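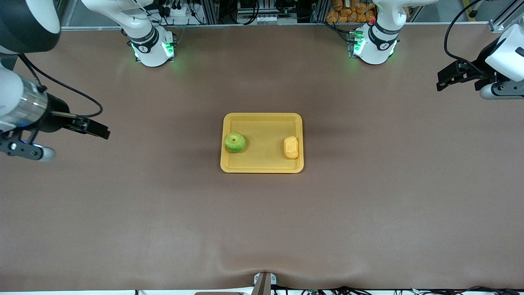 Trays: A Modest Defense

Filed under: Kitchen, Table, Small Wins

I own more trays than I own good knives, and I've stopped feeling bad about it. A tray is the cheapest piece of furniture you can buy. It makes three apples and a set of keys look like a decision. Take the tray away and you have clutter.

What follows is everything I know about keeping trays, the cloth under them and the fruit on top of them. Some of it was learned the slow way, usually on a day when company was coming.

Picking a tray

Get one with a raised rim. Flat trays look very nice in stores, where nobody carries them anywhere. At home the first plum to reach the edge keeps going, and plums always find the floor vent. Half an inch of rim is plenty for fruit. If you carry drinks, go higher.

Rounded corners are easier to clean than square ones. A square corner collects a paste made of crumbs and old juice, and you'll end up going after it with a toothpick.

Plastic is fine. I know what the magazines say. Plastic is light, it goes in the sink, and when you drop it you get a noise and that's all. My oldest one came from a restaurant supply place in Keltomville that sold me a stack of 8 for less than the price of one bamboo board. I still have five. The other three went out the door under potluck desserts and have new lives now.

Buy a color you can see crumbs on. This sounds backward, but a tray that hides dirt is a dirty tray. Yellow, white and pale blue all tell the truth. Brown lies to you for weeks.

Measure the cabinet before you go shopping. Then measure it again with the door hinges in mind. I have a very handsome Lonari tray that lives on top of the refrigerator because it's half an inch too wide for everything else I own.

The cloth underneath

A tray on a bare table slides and scratches. A tray on a cloth stays put, mostly, and the cloth catches what the tray doesn't. Go with something heavy and plain. A darker cloth is good here, which I realize is the opposite of what I just told you about trays. The cloth gets washed every week whether it looks like it needs it or not, so it's allowed to keep a few secrets.

Wash it warm, shake it hard, and hang it while it's still damp. If you do that, you can skip ironing. If you forget it in the dryer overnight, put it on the table anyway and set the tray over the worst crease. That's half of what the tray is for.

For fruit juice on cloth: cold water first, right away, from the back of the stain. Then a little dish soap, worked in with your fingers. Hot water sets some fruit stains, and then you own a cloth with a peach on it.

For wax: let it go hard, scrape it with a butter knife, then put a paper towel over it and use a warm iron. Move the towel as it soaks up wax. Don't use the good towels. I shouldn't have to say that, but I have a towel here that says otherwise.

What goes in it

Fruit, obviously. A few points on fruit.

Give it some room. Apples that touch each other bruise each other, and one soft one will take its neighbors down with it. A tray with open floor between things looks a little bare at first, but the fruit lasts longer, and you can see at once which piece has given up.

Keep apples and bananas in different places unless you want brown bananas by the weekend. Apples give off a gas that hurries everything along. You can use this: a hard avocado in a paper bag with an apple will usually come around in a couple of days. An avocado left alone will wait until you've gone to bed.

Green apples keep well on the counter for a week or so, and much longer in the refrigerator drawer. Put out what you'll eat in a few days and leave the rest cold. In October, when people start handing you bags of apples over the fence, this is the only rule that will save you.

Don't wash fruit before it goes on the tray. Wash it when you eat it. Damp fruit goes soft around the stem.

Bread doesn't belong on an open tray overnight, however nice it looks there. Wrap it up or put it in the box. Same with anything cut.

Sponges belong by the sink, standing on edge so they can dry. If one has wandered over to the fruit, someone was interrupted while wiping the table. Send it home.

And then the other things. Mail, batteries, one glove. I give them until supper. I keep a second, uglier tray by the door for this purpose, and it's always full, and I've made my peace with it.

Cleaning the tray itself

Once a week, warm water and dish soap, and a soft brush around the rim. Dry it upright. A plastic tray left flat and wet will stick to your cloth and leave a ring that looks like it means something.

For stains from berries or tea, make a paste of baking soda and water and leave it on for up to 5 minutes. Rub gently and rinse. Steel wool is out. It takes the shine off, and afterward every stain moves in for good.

For sticker glue, cooking oil on a rag. Let it sit, wipe, then wash off the oil. I've also used the Colex label remover from under the sink, and it works, but the smell stays through dinner.

If the tray has gone cloudy, it's been through the dishwasher too many times. There's no cure. It can be the boot tray now.

Warped trays can sometimes be talked flat. Fill the sink with hot tap water, soak the tray for a few minutes, then lay it on the counter under a towel and a stack of heavy books. I use a set of Alemneh cookbooks that I bought for the recipes. They've flattened two trays and produced one soup.

Storing the extras

Stand them on edge like records. A stack of trays means the one you want is on the bottom. A cheap wire file sorter in the lower cabinet holds four or five, and a tension rod set upright does the same job if you can stand the sound it makes when it falls over at night.

Next month: lids, and where they go.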